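**Health corner: please go and check your blood pressure**

In August I went to the pharmacy in Ravville to buy plasters for my son's knee. There was a line, and next to the line there was a chair with a blood pressure machine on a small table. I sat down only because my feet were tired. The woman at the counter put the cuff on my arm, pressed the button, and we both waited. Then she asked me to sit quietly for a few minutes and she did it again. After the second time she wrote the two numbers on a paper and told me to call my doctor the same day.

I am 5 years in the Drarnik office and I have never taken a sick day for anything bigger than a cold. I walk to work. I felt completely well that morning, and this is why I asked the editor for some space in this newsletter. High blood pressure usually has no symptoms. I knew this sentence from posters, but I always believed that in my own case I would feel something, a headache maybe, or a red face. I felt nothing at all.

My doctor did not give me tablets on the first visit. She explained that one reading, or even two, is not enough, because many people go up a little when they see a nurse or when they have just hurried up the stairs. She lent me a monitor and asked me to measure at home for one week, twice in the morning and twice in the evening, and to write everything down, also the readings I did not like. I admit that on the second evening I wanted to leave one out.

For those who will do the same, these are the instructions I received. I copy them from her paper:

- No coffee, cigarettes or exercise in the half hour before.
- Go to the bathroom first.
- Sit with your back supported and both feet on the floor, legs not crossed.
- Rest your arm on a table, so the cuff is at the height of your heart.
- The cuff goes on bare skin, not over a sleeve.
- Do not talk. (My family had difficulty with this one, they talk to me the whole time.)
- Wait one minute, then measure again.

The size of the cuff matters too. The first one I borrowed from my brother-in-law was too small for my arm, and a small cuff can show a number that is too high. If you buy a monitor, measure your upper arm with a tape before you go to the shop, and ask the pharmacist which models have been tested for accuracy.

After the week the average was still high, and I started one tablet a day. The doctor also spoke with me about salt, and this was the part that surprised me the most. I was sure that I eat little salt. I don't even put the shaker on the table when we eat. So she gave me homework, to read the labels of everything I ate for three days and to add up the sodium in milligrams.

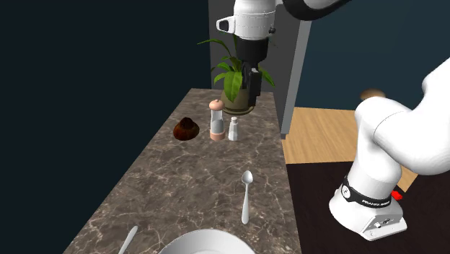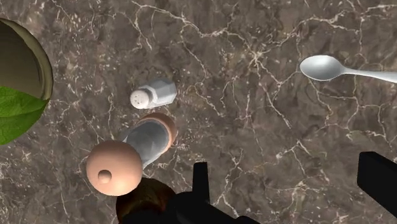 My worst day was a Friday, and the total was 3,959. The general advice for adults that I found is to stay under 2,300 milligrams of sodium a day, and my doctor asked me to aim lower, for 2,000. So I was almost at double my target on a day when I believed I ate normally. It was bread in the morning, soup from a can at lunch, some olives, and in the evening a ready meal with cheese on top. The soup was the biggest surprise. I looked at the label and thought it was fine, but the number was for one serving and the can had two servings in it. I always eat the whole can.

Since then I have changed a few things, slowly, so my family does not complain. We buy a different bread. I rinse canned beans under the tap. I cook soup on Sunday in the big pot and freeze it, and I put lemon and a lot of black pepper where before I put stock cubes. For the first two weeks everything tasted like paper. Then it became better, and last week I tried the old soup again and found it too salty to finish. One warning: the salt substitutes in the supermarket often contain potassium, and they are not safe for everybody, especially with kidney problems or with some blood pressure medicines. Ask your doctor or pharmacist before you use them. I had already one in my basket when I read this.

My readings are now lower. They are not perfect every day, and after a bad night I can see it on the screen. I still measure, but not every hour like in the beginning, when I made myself nervous and then of course the number was higher.

**The screening morning at work**

After I told this story at lunch, Sotiris Panagiotou from the Staltard building asked if we could bring a nurse to us. The company said yes and it is now arranged. There are 300 of us in the two buildings, and it would be very nice if many of you come, also the younger ones. The check takes ten minutes with the rest time included. It is free, and your result is given only to you on a card. The company does not receive it.

It will be in the Chrysikopoulos room on the ground floor, from 8:30 in the morning until noon. Please wear a shirt with sleeves that go up easily. You don't need to be fasting. If you already take medicine for blood pressure, take it as usual and bring the name of it with you. The sign-up list is at the reception in both buildings, and those on the late shift can write to Sotiris, who will find another hour for them.

One last thing, and it is a serious one. If you ever measure 180 over 120 or higher and you have also chest pain, trouble breathing, weakness on one side, or problems with speaking or seeing, do not wait to see if it goes down. Call emergency services immediately. If the number is so high but you feel well, sit for a few minutes, measure again, and if it is still there call your doctor the same day.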